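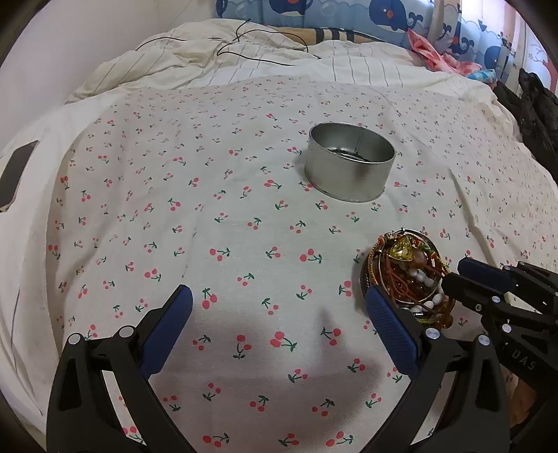

Mared James wrote back to my last newsletter to say she'd worked through lunch every shift for two years and never once thought of it as unpaid time, and could I please find more people like her before they forget the details. So I'm trying! This is a call for participants, and if you've ever worked hourly for a small business (a bakery, a nail salon, a family moving company, whatever), I'd love to talk to you.

I'm Erhan Akbulut. I used to do payroll for a restaurant group and now I write and record interviews about everyday work. The new project is called Clirkia, and it's about meal and rest breaks - the ones you got, the ones you didn't, and the ones that got taken off your timesheet while you were still ringing people up. I ran a short online survey in the spring and got 347 responses, a lot more than I was ready for. Now I want the longer stories behind those checkboxes.

I've done 19 interviews so far. Most came from food service, so I'm especially hoping to hear from people in retail, home care, warehouses and small offices. I also want to hear from shift leads and owners (yes, really). Somebody has to make the schedule, and I'd like to know what that looks like from your side of the counter.

You can take part if you:
- are 18 or older
- were paid by the hour for at least 6 months at the same place
- worked somewhere small, where you knew pretty much everyone by name
- can talk in English or Turkish

You don't need to have kept your pay stubs, though if you have a shoebox full of them I will be thrilled. You don't need to have complained to anyone either. Plenty of people I talk to are still at the job and like it fine.

We'd talk by phone or video for an hour or so, and I'm happy to do evenings up to 9 p.m. I'll send you the questions ahead of time. I change names and workplaces in everything I publish, and you can read your part and ask me to cut things before it goes out. Everyone who finishes an interview gets a $50 gift card, paid for by a small grant from Plastano.

One thing to be clear on: I'm not a lawyer and I can't tell you if you're owed money. If you're thinking about filing a claim, please talk to your state labor office or an employment attorney first, and maybe before you talk to me - deadlines can be short.

To sign up, use the contact form on this site and put "breaks" in the subject line. Tell me what kind of work you did, what state you were in, and a good time to call. I'm taking names through the end of July and I answer everybody, usually within 4 days.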